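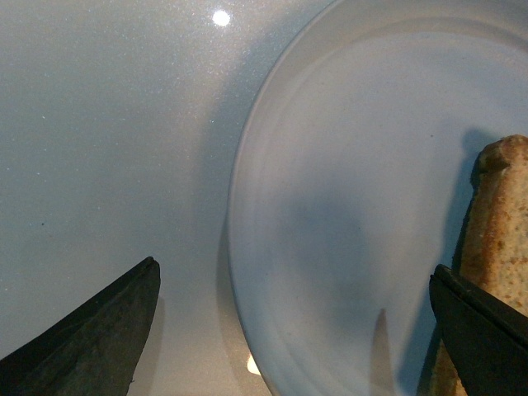
Orathai Chaiyaporn
Notes for Unit 7, Care of Small Robot Cells
Nolonlow Evening Program, handout dated Feb 3, 2019

Looking after the toast cell: fingers, camera and fixed points

Welcome back, everyone, and thank you for the questions you left me after the last unit. Several of you wanted to know why we spend a whole evening on a job as small as moving bread between a plate and a toaster, when the arm could be stacking crates. My answer is that bread is a wonderfully fussy thing to handle. It squashes, it tears, it sheds crumbs into every joint, and the slices in a bag are never quite the same shape. A cell that is a little out of adjustment will get away with it on a crate, and on bread it won't.

Please read this before you come to the bench. You don't need to memorize the Pluvel menus, which I will put up on the wall as we go.

What we mean by the cell

For our purposes the cell is the arm, the gripper with its wrist camera, the toaster, the plate, and the tabletop under them. People forget the tabletop. If somebody slides the toaster over to wipe under it and slides it back by eye, the cell has changed, even though every bolt on the arm is just as tight as it was. So when you write in the logbook, write that down too.

Starting the day

Switch on the controller and let it finish its own checks before you touch anything. Then send the arm home at slow speed with your hand near the stop button, and listen to it. I mean that quite seriously – after a few weeks you will know the ordinary sound of each joint, and a new noise is worth a line in the log even if everything seems to work.

With the arm at home and the motion power off, go over the fingers. Start with the contact faces, and wipe them with a barely damp cloth. No spray, please, and nothing scented, as we are working around bread. Then run a thumbnail gently along the upper edge of each pad. Look at the left finger in the toaster picture, with the lighter tan line showing along its worn edge, and at the scuffing on the right one. Edges go first on pads like these. A little roughness I can live with, but a lifted corner will catch the crust, and that pad has to come off.

Changing a finger pad

1. Put the gripper in its open position and lock out the motion power. Hang your own tag on the switch.

2. Take out the screws at the root of the finger and put them in the magnetic dish. (In January we lost a whole half hour looking for one under a cabinet!)

3. Lift the pad away and clean the seat underneath. Crumbs pack down hard in there, and a new pad sitting on old crumbs will lean.

4. Fit the new Gumovum pad with the beveled edge facing the same way as the one you removed. Tighten the screws a little at a time, going back and forth between them, and stop when they are snug.

5. Change the other pad as well. I know it feels wasteful when only one looks bad, but a fresh pad and a tired pad grip differently, and you will chase that difference all evening. We keep 2 pairs in the drawer. If you take the last pair, tell me so that I can call Panyasiri for more.

6. Close the gripper slowly on a scrap slice and look at it from the side. The faces should meet the bread evenly. Open up again and check the crumb for a dent along one line, the usual sign of a pad that leans.

Checking the approach to the plate

Plates give people more trouble than the toaster does, and I think it comes down to light. A glossy white plate on a pale, speckled counter offers the camera very little to hold on to. In the picture at the top of this handout the bread is the one warm-colored thing in view, and the arm's own shadow lies right across the well of the plate, with the shadow of a fingertip poking up between the fingers like a spike. If you have set the brightness threshold too tight, Pluvel may well take a shadow like that for the edge of something. Loosen it until the plate outline holds steady while you jog the arm back and forth over it, then save.

Notice where the fingers are in that picture as well. The right one is against the bread and the left one is out over bare countertop, with a wide gap between them. When you teach an approach of this sort, keep watching the finger that isn't doing the touching. It is very easy to stare at the bread and let the other fingertip come down on the rim.

Checking the approach to the toaster

Unplug the toaster for all of this work. Confirm that the lever is up, then jog down toward the left slot at the slowest setting and stop well above the chrome. Polished metal throws bright highlights straight back into the camera, and they move as the wrist moves, so never take your reference from a highlight. Use the edges of the slots, or the front control panel, which stays put and has a nice row of small round indicator dots to line up on.

Center the toaster between the two fingers in the camera view and compare the gap on each side. If the gaps don't match, move the taught point and leave the toaster where it is.
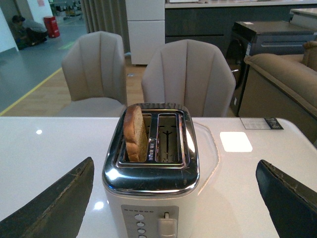 Crumbs, and the end of the evening

Pull out the crumb tray only once the toaster is cold, and empty it over the bin and well away from the arm. Brush the gripper from the wrist toward the fingertips so that whatever comes loose falls away from the moving parts. The lens gets the dry microfiber cloth and nothing else. If you can see a smear in the live view after wiping, breathe on the lens and wipe again.

Send the arm home, switch off, and take your tag with you. In the log, put down what you cleaned, what you changed, and any taught point you moved, with the old values next to the new ones. Bring your own copy of that page next time, as we will be using it to restore the plate approach from scratch.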